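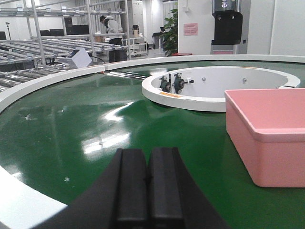 Iltell Rotary Accumulation Table, green belt surface

The Iltell rotary table is a round, powered work surface for packing lines, returns desks and kitting areas. Bins and cartons ride on the green surface and come around to the person or station that needs them. It is sold by Plerkitley as a complete unit with the drive, outer rim, center ring and control box, and it can be ordered with or without the matching flow rack.

What it is used for

Most buyers put the table at the end of a short conveyor, where totes arrive faster than they can be emptied. The totes wait on the table and go around until someone takes one. Other buyers use it with no conveyor at all, as a shared table for two packers who work from opposite sides and pass bins to each other.

It is made for light and medium loads such as boxed goods, bagged parts, clothing and small hardware. It is not meant for drums, bare castings or anything that leaks oil.

Surface

The top is a glossy green belt material, bonded flat to the turntable. Bins slide on it easily by hand, so a packer can turn a tote or push it toward the rim while the table is moving. Glossy surfaces reflect overhead lights. If you read labels with a fixed scanner above the table, order the matte top (same price, longer lead time).

Wipe the surface with a damp cloth and mild soap. Bits of foam, paper dust and tape collect on any green top and are easy to spot, so most sites give it a quick wipe at shift change. Do not use solvent near the bonded seam.

Outer rim

A raised white rim runs along the edge of the table to keep bins on the surface. It does not turn. One section lifts out to make an opening for an infeed or outfeed conveyor. If you need a second opening, say so when you order - we cut it at the shop and it cannot be added neatly afterward.

Center ring

The white inner ring keeps bins out of the middle, where they would be hard to reach. The ring is hollow and the hub is open, which leaves the flanged bearing units on the inner face within reach of a grease gun. The bolts are standard hex heads. Switch off and lock out the table before you put a hand inside the ring.

Bearings on tables delivered since April are Tomaszewski units. Older tables use a different bolt pattern, so check the number on your rating plate before you order spares.

Bins

Any flat-bottomed tote will work. We stock the Nedaten open-top tote in pink, gray and blue. It is a one-piece plastic bin with a rolled lip and rounded corners, and the lip gives you something to hold when you pull the bin off the table. Many sites use one color for each kind of work. Pink is the most popular for returns because it stands out against the green.

The inside of the tote is smooth, with no ribs on the floor, and the rounded inner corners are easy to clean. Small parts do not get stuck in them.
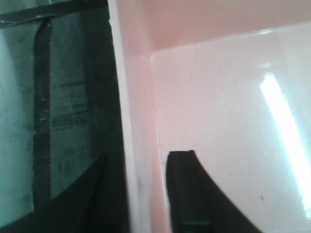
Pink tote: back wall, pale floor and rounded inner corner.

Flow rack (optional)

The flow rack is a gray metal pipe rack with tiers of rollers set at an angle. Bins loaded at the high side roll down to the low side under their own weight. Placed just outside the rim, it lets a packer move a tote from rack to table without walking. The rack ships flat. Two people can put it together with the hex keys supplied.

Leave a gap between the rack and the rim wide enough for a person to pass. The table turns in both directions and a bin that sits high can hang over the rim.

Specifications

Table diameter: 2000 mm
Rotation: both directions, variable speed
Rim: fixed, white, one removable section
Center ring: white, open hub
Table weight: about 366 kg without rack
Warranty: 2 years on drive and bearings

Delivery and setup

The table comes in two halves on one pallet. You will need a forklift at the dock and a level floor. Leveling feet are included. Our installer bolts the halves together, checks the belt seam and runs the table empty in both directions before signing it over. Power must be in place before the visit, or we have to charge for a second trip.

If you are doing the installation yourself, ask for the printed guide when you order. It has the bolt torque values and a floor plan you can mark up.

Spare parts

Kept in stock: bearing units, rim sections, center ring labels, leveling feet, rack rollers. Belt tops are made to order.

Questions about fit, openings or bin sizes go to Rattana Chareonsuk at the Plerkitley sales desk. Please send a sketch of the floor space with your conveyor heights written on it.

Page updated 2019-10-23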